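地方生活 > Stotberg 居民版 > 选举与议事 > 带病参选，传单上到底写不写病

阅读时间：18 分钟

**

慢车到站

各位邻居好，潜水很久了，今天想厚着脸皮请大家帮我拿个主意。话有点长，大家可以泡杯茶慢慢看，看不完也没关系。

先交代一下我自己。我住在 Vedel 选区，就是河对岸那一片，住了大半辈子，孩子是在这边上的学，后来又从这边搬走了，剩我和老伴两个。我以前在货运站做调度，做到腿不听使唤为止。病是神经方面的，名字又长又难念，医生第一次念给我听的时候我让他写在纸上，回家贴冰箱上贴了好几个月才记住。简单说就是手脚会慢慢没力气，好的时候拄根拐能走到菜场，不好的时候从床到厨房都要歇一歇。输液以后会好一阵子，然后又往下走，就这么一上一下的。

这次区议会补选，我想以独立候选人的身份报名。念头是从公交线开始的，Vedel 到卫生中心那趟车改线以后，我们这边的老人去复查要换两趟车，中间那个换乘站连个坐的地方都没有。我给区里写过信，也去旁听过会，旁听席在楼上，那天电梯停着，我就坐在一楼大厅的长椅上等会开完。回家路上我就跟老伴说，要不我自己去试试。她看了我一会儿，说那你得先把药按时吃了。

提名要 20 个本选区选民的签名，这个我不太愁，楼上楼下菜场里转一圈，大家都认得我。愁的是传单。我打算印 2,000 份，Vedel 差不多每家门缝都能塞到。草稿写了好几稿，卡在同一个地方：要不要把病写上去。

写吧，怕人家觉得我在讨同情，也怕人家想，这人身体这样，当选了能不能把会开完。不写吧，我一出门人家就看见拐杖了，到时候问起来，好像我有什么瞒着大家。老伴说写，儿子在电话里说千万别写。我夹在中间，草稿上那一段写了划，划了写，纸都快破了。

大家要是收到一张这样的传单，会怎么想？什么话都可以说，我脸皮在货运站练过的，夜班司机骂人可比论坛上厉害多了。

**

桥头卖豆腐

慢车你好！先给你拍拍肩膀，能走到想报名这一步已经很不容易了，我们这边光抱怨公交的人能排到河边去，肯去坐冷板凳旁听的没有几个。

我投写一票。理由很朴素，我每天在摊子上跟人打交道，知道大家最烦的就是话说一半。你拄着拐来敲门，传单上一个字不提，人家关了门就开始猜，猜出来的东西往往比真的要严重。我妈当年生病，家里瞒着街坊，结果外面传得跟什么似的，最后还是她自己搬把椅子坐在门口，见一个人讲一遍，讲了一个礼拜，风声才下去。

但是我觉得不用写长。病名可以不写，那种又长又难念的词，印上去大家也看不懂，还占地方。你就写你有慢性病，走路不方便，所以知道换乘站没凳子是什么滋味。这么一写，病和公交就连到一块儿去了，看的人知道你为什么要管这件事。

还有，签名别只去找 20 个，多找一些。去年另外一个选区有人正正好好找够了数，结果有一位搬了家，户口已经不在本区，名单退回来，急得他下着雨满街跑。你腿脚不方便，更经不起这样折腾。

**

灰瓦顶

我跟楼上意见不太一样，先道个歉，话可能不那么中听，心是好的。

我在 Vedel 也住了很多年，早些时候帮人家跑过两次选举，一次输一次赢，门敲了不知道多少扇。我的体会是，传单在一个人手里停留的时间，就是从信箱走到垃圾桶的那几步路。就那么几步，你能让他记住一件事就很好了。要是他记住的是“那个生病的”，那公交就没有位置了。

我们上次那位候选人，人非常好，家里有难处，传单上写了，写得也很动人，敲门的时候大家都拉着他的手说保重。票开出来，差得很远。后来我在理发店听人讲，大家是舍不得他太辛苦，觉得投给他等于害他。你看，心意都是暖的，票就是没有。

所以我站你儿子那边。传单上写公交、写卫生中心、写换乘站的凳子，把改线前后要走的路画个小图。至于身体，等人家问了再说，问什么答什么，大大方方的。这个跟瞒着不是一回事，你去买菜也不会先跟卖菜的报一遍病历嘛。

**

小满未满

我来插一句，我是做过病人的人，也还在做病人，关节的毛病，年纪比楼主轻一些。

看到灰瓦顶讲的那个“舍不得他太辛苦”，我心里咯噔了一下，因为这种话我听得太多了。单位里有个外出培训，大家商量了一下，很贴心地没有叫我，怕我累。我是第二天看见他们发的照片才知道的。他们真的都是好人，过节还给我送过腌菜，可我那天晚上难过得饭都没吃几口。

所以我有点不赞成因为怕别人舍不得，就把自己的身体藏到后面去。越藏，大家就越没有机会习惯。旁听席在楼上、电梯又停了，你坐在一楼等，这件事你一定要写啊！我读到那里比读到病情难受多了。这是全区的事，推婴儿车的、扭了脚的、抱着一摞材料的，谁都可能碰上那部电梯。

另外想问问楼主，补选期间你输液的日子怎么排？我自己是打完针头两天像踩棉花，第三天开始才像个人。要是有公开的候选人见面会，最好先跟主办的人讲好时间，也讲好坐着发言。我见过让所有人站着讲的，讲台又高，坐轮椅的那位只露出个额头。

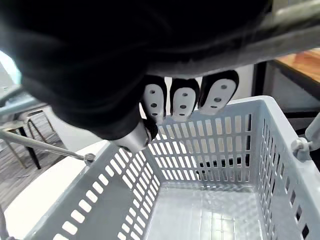
网孔篮子的篮沿上方悬着三根白垫子的机械手指

**

慢车到站

哎呀，才一个下午就这么多回复，我一个字一个字看完了，还念给老伴听了。她说豆腐摊那位讲得最对，我说你是因为天天去人家那儿买豆腐。

先回小满未满。输液的日子我是对过的，跟提名截止那天错开了，跟见面会有没有撞上还不知道，时间没公布。你说的踩棉花那个感觉太准了，我那是像踩在没打足气的轮胎上。坐着发言这一条我记下来了，之前真没想到过，我光顾着想讲什么，没想过人是站着还是坐着。你单位培训那件事，我看了也跟着难受，抱抱你。

再回灰瓦顶。话一点也不难听，您这是拿经验在教我，多少人想学还没地方学。理发店那段我想了很久。我邻居听说我要报名，头一句就是“你这身体，图什么呀”，跟您讲的一模一样。她是真心疼我，前年冬天雪大，我们家门口的雪都是她儿子铲的。可她大概真的不会投我。

我有个笨想法，大家看行不行。正面全写公交和卫生中心，一个字不提病。背面最下面放一小段，就几行，写我是谁，住哪儿，做过什么，得了什么病，好的时候怎么样，不好的时候怎么样。想知道的人翻过来就看得到，不想知道的人也不会被吓一跳。

印的事情我去问过 Samarakoon，就是旧邮局旁边那家印刷店，双面比单面贵一些，还在能承受的范围里。老板娘让我把字放大点，说来她那儿印东西的老人家，十个里头有九个拿到样张要往远处推着看。

**

桥头卖豆腐

哈哈哈原来是你家！那我知道你是哪位了，不说破不说破。明天给嫂子多切一块。

正反面这个办法我觉得好，字放大我也赞成。

**

三号门房

各位好，我来泼一点点冷水，先声明我对楼主没有任何意见，看了您的经历我是很佩服的。

我想说的是，大家从头到尾都在讨论传单怎么写，好像没有人问过，当选以后怎么办。区议会的会是出了名的长，Zerno 上面登过一篇，讲上次预算那场会开到半夜，散会的时候末班车都没了。健康的人坐到后面都歪在椅子上。楼主您不好的时候从床到厨房都要歇，那碰上那样的晚上要怎么办呢？

我这么问，是因为您要是选上了，Vedel 就靠您这一票。万一要紧的表决您没到，公交那条线可能就差那么一点点。您还记得前几年幼儿园选址那次吧，就差 3 票。选民问这个问题，我觉得很公道，不能算歧视。与其写病情，您不如写清楚打算怎么出席。

**

小满未满

三号门房，我想了半天要不要回您，水都烧干了一壶，还是回吧。

您问的这个问题本身没有错，可我想请您也问问别的候选人。身体好的人就一定到会吗？出席记录在区公所一楼是可以翻的，我去翻过，坐了一上午，工作人员还给我搬了个小凳子垫脚。有一位议员出席率 95%，大家都夸他勤快，可您要是接着翻发言那一栏，几乎都是空白的。也有两位三天两头请假，一位是生意忙，另一位连理由栏都没填，选民从来没有追着问过他们打算怎么出席。

一生了病，就得先交一份保证书，没病的就默认没问题。我每次找工作面试都要过这一关，所以可能语气急了，您别见怪。

**

三号门房

没有见怪，您讲得有道理，记录我没去翻过，这个是我想得不周全。

不过我还是保留我的意见。别人该问也得问，这不等于楼主就可以不答。我岳父也是慢性病，在合作社里管事管了很多年，他的做法是头一年就跟大家讲好，哪几种情况他来不了，来不了的时候材料送给谁看，意见怎么带到。讲清楚了，后来真的缺过几次，也没有人说闲话。我是觉得楼主可以学学这个，对他自己也是个保护，省得硬撑。我岳父后来有一阵子硬撑，撑出了一场大病，那个样子我不想再看见第二回。

**

灰瓦顶

门房这个办法好，比我那个好。我前面光想着怎么让人家记住公交，没想到选上以后的事（也可能是因为我跑的那两次，有一次压根没有以后）。

有一件事我去打听了，顺便告诉大家。我问的是区公所前台，议员因病不能到场，能不能在家里连线参加。前台说讨论可以，表决目前不行，表决要人在会场。以前有人提过要改，排进议程又被挪走，挪了几次就没下文了。所以慢车，您又多了一件可以写在正面的事。

另外收回我前面讲的一句。我说人家会记住“那个生病的”，昨天晚上我把这话讲给家里人听，家里人反问我，那上次那位候选人，你现在还记得他主张什么吗？我想了半天，只想起来他家的难处。可是再往下一想，他那张传单上，除了家里的难处，确实也没写别的什么。所以可能毛病不全在写了难处，也在别的地方写得太少。这么一来我就没有先前那么有把握了，但我还是主张放背面，字不要多。

**

晾衣绳

新来的，从头看到这里，饭都焖糊了一层底，跟大家问个好。

我在卫生中心的候诊区坐得很多，陪我婆婆，那里头坐着的大半都是 Vedel 过来的。我想替那一屋子人讲一句，楼主讲讨同情，我觉得您完全不用担心，因为那一屋子人看了不会觉得您可怜，会觉得终于有个人知道叫号屏挂得太高了。真的太高了，婆婆每次都要我念给她听，我去上个洗手间她就慌，怕过号。

还有那趟车，从换乘站下来要过一条马路，绿灯短得很，我搀着婆婆从来没有一次走完过，总是走到中间的安全岛再等一轮。下雨天站在那个岛上，两边车子溅水，她还安慰我说没事，就当洗裤子。我每次都又想笑又想哭。这个红绿灯您要不要也写一写？我知道地方不够，每个人都有一件想塞进去的事。

见面会要是缺人搬椅子倒水，算我一个，礼拜三下午我婆婆有人看着，我出得来。

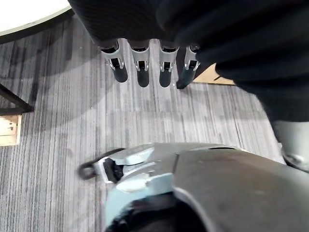 黑布褶皱底下伸出来的四根金属手指，指尖都是黑的

**

慢车到站

晾衣绳，那个红绿灯我太熟了！我也从来没有一次走完过，我一直以为是我自己走得慢，没想到扶着人的也走不完。要是我们俩哪天在那个安全岛上碰过面，您可能记得一个戴绒线帽、拐杖上缠着黄胶布的老头子。

三号门房，您的问题我认真想了两个晚上。起先是有点不舒服的，不瞒您，把手机扣在桌上去浇了一遍花，浇完回来再看，觉得您问得对。我跟医院的护士也聊了一下，她把我前面一年的记录翻出来，跟我一起看哪几个礼拜是好的，哪几个礼拜不行。看下来比我自己印象里的要有规律。输液后的第一个礼拜最差，中间那段最好，快到下一次的时候又开始往下掉。区里的会是提前排好的，输液的日子有一点点余地可以挪，护士说提前讲，她尽量帮我排。当然也有突然不行的时候，这个我不能打包票。

所以背面那一段我重写了，贴在下面，请大家不要客气地改：

“我住在 Vedel，做过多年货运调度。我有一种慢性的神经疾病，走路要用拐杖，定期要去医院输液。大部分日子我能正常出门，有些日子不能。如果当选，我会把能出席的会排在治疗前面商量好。万一来不了，我会提前说明，并把书面意见交到会上。表决目前必须人在会场，我希望这条规矩能改，改之前我尽我的力气到场。您有任何想问的，包括我的身体，请直接问我。”

电话号码放不放我还在犹豫。老伴怕半夜有人打来，我说我半夜反正也睡不着。

**

桥头卖豆腐

我看着挺好，就是“排在治疗前面商量好”这一句，我读了三遍没读懂，像是说开会比看病要紧。嫂子看见了要骂的。

**

慢车到站

她已经骂过了。改成“我会提前跟医院商量好治疗的日子，尽量不跟会撞上”。

**

三号门房

改得好。谢谢您没有生我的气（浇花也算生气的话，那就谢谢您生完了还回来）。

“书面意见交到会上”那里，建议写明交了以后请人在会上念出来。光交上去，很可能就夹在文件夹里了，我岳父吃过这个亏，写了满满两页，第二天去一看，还在信封里，封口都没拆。

我还是会等见面会听完所有人讲再决定投给谁，这个我得老实讲。

**

小满未满

门房先生这样就很好了呀，本来就该听完再决定。

我对那一段只有一个小意见，“有些日子不能”后面别急着接当选怎么样，空一行，让人喘口气。还有“尽我的力气到场”，我读到这里有点替您累。可不可以就写“改之前，我会到场”？您后面已经讲了来不了会怎么办，不用再加一句证明自己有多拼。可能是我自己的心病，您看着办，不改也一样好。

还有灰瓦顶问来的那个连线表决的事，我想单独开一个帖子，把知道的都收在一起。不管楼主选得上选不上，这个都应该有人接着问。有谁记得当时是哪个月排进议程的吗？我印象里是 December，因为公所门口摆着那棵很大的树，但也可能我记混了，那棵树有一年摆到开春都没撤。

**

灰瓦顶

我也记得是十二月那阵子，Zerno 那一期好像还在我家柜子里垫着花盆，我晚上挪开看看。

慢车，传单印之前把样张拿给不认识您的人看一遍，让他看完就还给您，然后问他记住了什么。他要是说得出公交，就可以印了。我们那时候没做这一步，很后悔。

**

晾衣绳

我婆婆可以看！她不认识您，眼睛也不好，记性更不好，要是连她都记得住，那就稳了。

**

慢车到站

那就请老太太当头一个读者，我把样张放在豆腐摊上，麻烦您买菜的时候顺手带一下。字已经又放大了一号，Samarakoon 的老板娘说再大就要印成对联了。

签名今天上午找了一些，有一位老同事签完了问我选的是什么，我从头给他讲了一遍，讲完他说好，那他再签一个。我赶紧把笔收回来了。

**

灰瓦顶

花盆底下那张找到了，湿了半边，日期那一角看不清，标题还在。拍给小满看了，等她开新帖。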